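Vatano planning software: progress report to the Marchal program, November

Tabletop sorting, both arms running under one planner
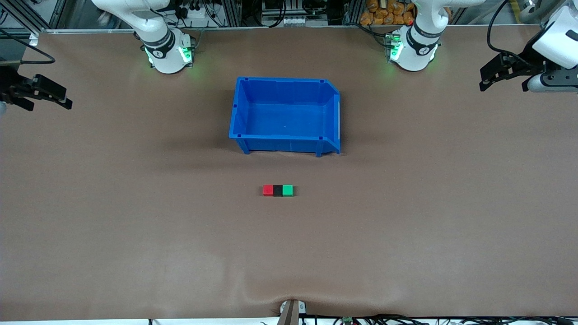

Where we are

Thank you, as always, for your patience with us over the autumn, which went mostly into code that doesn't make for much of a show. The bench task is still the plain one we agreed on in the proposal: a red, a black and a green cube, a blue bin, and two arms that have to share the job without getting in each other's way. The big change is underneath. Until this fall the 2 arms were planned separately and a referee process stopped one whenever they came close, so a good part of every run was spent waiting. The new planner treats them as a single system, and median planning time is down by 70 percent. We were very pleased with that!

What is still slow

Perception is the weak spot. The black cube is found less reliably than its neighbors, and when cubes touch, the segmenter sometimes reports a single long block. Our partners at Gulalska have sent a new depth filter, and we are merging it now (it needed more rework than any of us had hoped).

Next quarter

We have 3 items left on the Plamholm milestone list: the depth filter, recovery after a dropped cube, and a replay tool for logs, which we'd dearly love to have had a year ago. We expect to ask for a small shift of hours from hardware to software, and will send the revised budget sheet separately.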